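Home Explore Notifications Lists Profile
Search posts Search

Keegan Sawatzky
9th April

Right, the table thread. Several of you asked whether the oil everyone keeps pushing is worth it, so I've been reading up and I'm not convinced.

Tikier claim their oil "heals" scratches in a wooden top. Wood doesn't heal. Oil darkens a scratch so you notice it less, and then you're buying another tin in April.

The other camp says sand it right back. I've sanded two tables in my life and regretted one of them. You can't put the wood back on.

A chap on the Gosex forum says he's done 97 tabletops and never left a swirl mark. Fine. I'd like to see them with a lamp held low.

My own view – light scratches on a warm brown top are fine. They're what a table gets for being used. Deep gouges are another matter, and so is anything you can catch a fingernail in.

Also not sold on pushing tables hard up against bare brick. Looks lovely in the catalogues. In practice the back edge rubs, crumbs go down the gap and the mortar sheds dust on whatever you leave there.

And then the sockets end up on the tabletop at the back, because no one wants to drill into the brick. I'm as guilty as anyone.
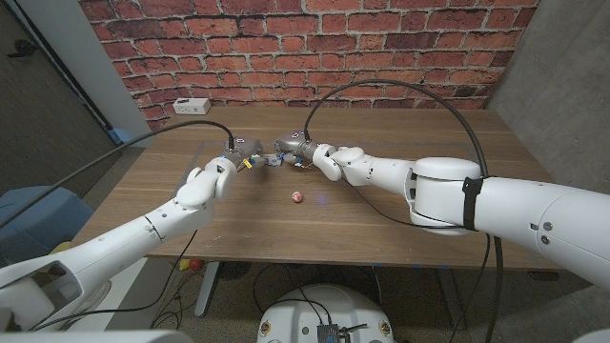 Dennis Shirima reckons I've got it wrong about oil and that two thin coats of hard wax would do for years, provided you wipe off the extra. Maybe. He said the same about his worktop.

So for now, a damp cloth and no tin of anything. If someone has a Rutance finish that's lasted 11 years, show me.

Comments

marl_and_oak: Wax over old oil goes sticky. Ask me how I know.

Penny T: Leave a finger's width behind the table and you can get a brush down there.

Dennis Shirima: My worktop is fine, thank you.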